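Skeslow Hand-Held Gripper Kit - Bench Set

Sold by Villalobos Automation Supply. Page updated January 20, 2025

Two-finger hand-held gripper for teams planning a pick and place cell and not ready to buy the arm yet. Try your parts by hand first, then spend the big money. Ships as a single unit or a pair.

What you get
Gripper body, finger linkage, one set of block finger pads, spare screws, hex key, foam lined carry case. Camera NOT included - order seperately or use your own.

Budget notes
Single kit $500. Extra pad set $40. Case alone $80. Most buyers forget spare pads, put at least one set on the first PO. Adding it later means a second shipping charge and usually a second approval on your end.
Labs and schools: ask for the Puvia rate before you order, can't apply it after.

Lead time
In stock units leave from Mirberg in a few days. Pairs take longer, they get matched for opening width before packing. Orders for delivery in May should be in early, that batch is small. 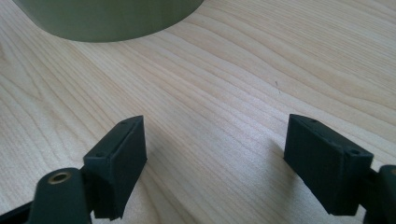 Block pads open over a wood tabletop, green cylinder beyond. Two screw holes on top of each pad.

Pads and wear
Pads are a consumable. Budget for them like one. Edges chip with use, mostly the lower corners - cosmetic at first, swap when the grip face goes. Swap takes a couple minutes with the key in the case. Don't overtighten.

Before you order
Measure your widest part. Wide round stuff (canisters, tubs) is where people get caught out, so send us the diameter and we'll tell you yes or no. Check table height too, and where the operator will stand. Leave room for a laptop.
Plan on roughly 200 practice picks per operator before you trust any timing numbers.

Returns
Unused kits only, original case. Opened pad sets can't come back. Restocking fee on pairs.

Quotes
Use the quote form, put "Skeslow bench set" in the subject line and your ship-to zip. Quotes hold for 40 days. POs accepted from schools and existing accounts, everyone else card or wire. Tax exempt? Attach the certificate with teh first order.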